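FOR IMMEDIATE RELEASE — December

Savunano opens its winter bedding swap, and I'd love to see you there

Hi everyone, Consuelo Espinoza here, writing from the back office at Savunano with a mug of tea going cold next to me. I get to share the news this time, so here goes: our winter bedding swap is back, and it's bigger than last year!

If you haven't been before, it works like this. You bring in clean sheets, duvet covers, blankets or pillowcases you don't use anymore, and you get a token for each piece. Then you spend your tokens on whatever catches your eye (I came home with a wool blanket last winter and my dog has claimed it). Anything left at the end goes to Pálfi House, the family shelter across the river, which has 61 beds to keep made up through the cold months.

Last December we took in 265 pieces, and almost 20 of them were quilts somebody had sewn by hand. I wanted every single one.
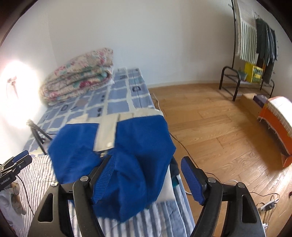

We've added a mending table too, which I'm really excited about. Erzsébet Major ran the alterations counter at Clumer for years and she can turn a torn fitted sheet into two good pillowcases before you've finished your coffee. She'll be showing people how to do it, and you can bring your own fabric or dig through our scrap bin. Ferenc Oláh is bringing his sewing machine — the heavy green one, for those who remember it — so denim and canvas are fine.

"I had a whole closet of covers that didn't fit any bed in my house," says Valentin Texier, who came to both of our earlier swaps. "Now I have a smaller closet and a much nicer guest room."

Doors open at 11 in the morning and we close at four. Entry is free, and so is the soup, thanks to our friends at Zistus, who are cooking it again. Please wash everything before you bring it, and leave mattress pads and electric blankets at home, as we can't take those.

Want to help sort, or have a question about drop-offs? Ask for Enikő Kocsis at the Savunano front desk. Reporters are welcome any time during the day, and I'm happy to talk your ear off about thread counts.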